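Chapter 4
The Odds-and-Ends Bin

I'm going to start this chapter with a confession, which my editor tells me is a good way to keep students awake. For the first 16 years of my working life I couldn't find a wooden spoon when I wanted one. I owned plenty of them! I'd taught sorting and storage at the college in Cirkedstead, I'd marked other people's storage plans (pretty harshly, I'm sorry to say), and at home I'd still be standing there stirring the porridge with a fork handle.

So this chapter is about the container every household and every workplace has, whether it's in the plan or not. In your family it might be the second drawer down. My nan's was an ice cream tub on top of the fridge, and Dad's was a bin at the end of the workbench in the garage, where you'd find pegs, a tap washer, half a tube of glue and usually the good scissors. Textbooks tend to call this "residual storage". I'll use the term where the assessment needs it, and the rest of the time I'll call it the odds-and-ends bin like everybody else.

4.1 Why things end up in there

The old view, and the one I was taught, was that mixed bins come from laziness. I don't believe it any more, and the person who talked me out of it was Azra Softić. When we ran the storage survey at Covalness we opened 51 mixed containers between us, in kitchens, sheds, a couple of art rooms and the back of a bakery. I went in wanting to write down what was in them. Azra wanted to write down where each thing would have gone if it hadn't gone in there, and her column was so much more useful than mine that I gave up on mine by morning tea.

What her column showed was that the stuff came in by a handful of routes. Some things had no home at all: the lid with no bottle, the key with no lock. Some had a home that was too far away or too high up. And some had two homes, which is the sneaky one. Take a pair of kitchen scissors. Do they live with the knives or with the string and tape? If two people in the house would give different answers, those scissors are heading for the bin, and they'll be at the bottom of it by January.

We'll come back to two-home objects in section 4.5, and they're in the unit test every single year, so put a star next to this paragraph.

4.2 Shape matters more than you'd think

Here I get a bit carried away, so bear with me. When you tip a mixed lot of things into an open container, size isn't the main thing that decides whether you'll find them again. Shape does a lot of the work. Long thin things (spoons, pencils, skewers) slide to a wall and lie along it. Round flat things, your caps and lids and coins, get down into the corners and stay there till you turn the bin over. Anything hinged or springy is a nuisance in both directions, as it can take up the space of something twice as big and it loves to hook onto its neighbours.

Colour helps you more than it should. A red tool on a grey floor gets spotted straight away, and a grey tool on a grey floor might as well be in Grurulberg. I used to paint the handles of my own garden tools bright orange and I recommend it to anyone, though my neighbour Kalliopi Dimitriou reckons the shed looks like a traffic accident. (She borrows the secateurs often enough.)

The sides count too. Walls that lean outward give your hand more room on the way in, and they let small things roll back toward the middle. Straight walls fit more on a shelf. You'll be arguing for one or the other in your practical, and I honestly don't mind which, provided you've put your own hand in a few before you write it up.

4.3 Deep or shallow?

Shallow, nearly always. A single layer of things is a bin you can read at a glance. Once there's a second layer you're digging, and once you're digging you stop putting things back, and then it's the garage all over again. My rule at home is 3 fingers deep. The Halász method, which some of you will have met in first year, allows a whole hand, and I think that's far too generous for a kitchen, but it does all right in a workshop where the pieces are bigger.

A metal bin will take a beating, by the way. Scuffs and scratches on the inside don't matter for most jobs. Rust is different if you're storing anything that goes near food, so keep your spoons out of a bin like that, or at least wash them first. I've had students lose marks for calling a bin "unfit" because the paint was scratched. Have a think about what it's being asked to hold.

Before you go on

Find a mixed container where you live. Ask first if it isn't yours! Don't tidy it. Write down what you can see from above without moving anything, then write Azra's column next to it: where would each thing have gone? Spend 14 minutes on it and stop, even if you're enjoying yourself. Bring the sheet to class, as we'll be swapping them in the first tutorial.

Then have a go at sorting a small lot on paper, first by use, next by shape, and see which version you'd rather live with.

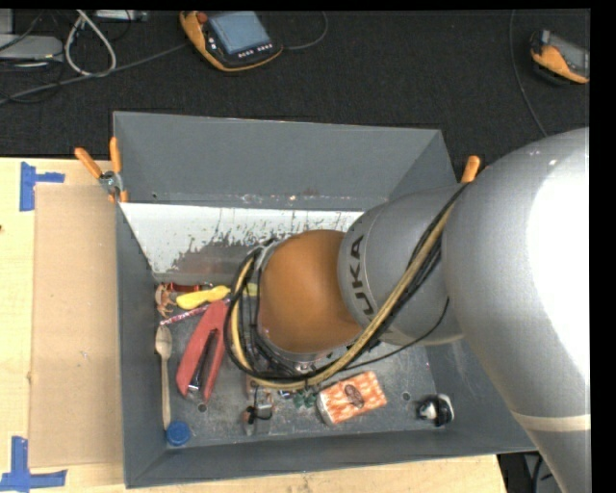 My own answer has changed over the years. I used to sort by use every time, kitchen things here and shed things there, and I was a bit smug about it. These days I sort by use for whatever I reach for daily and by shape for the rest, and I can find my wooden spoons. Section 4.4 starts with the daily things, so grab a pencil and keep your sheet handy.

Comments (3)

secondDrawerDown
17 Jul 2020
Did the activity with my mum's drawer and she made me put everything back exactly where it was. Two pairs of scissors in there, both of them two-home objects I guess?

M. Tran
Is 4.5 in this edition? My copy goes from 4.4 to the review questions.

pegbasket
Three fingers is way too shallow for a share house. Team Halász. Loved the bit about painting the handles though, doing mine on the weekend.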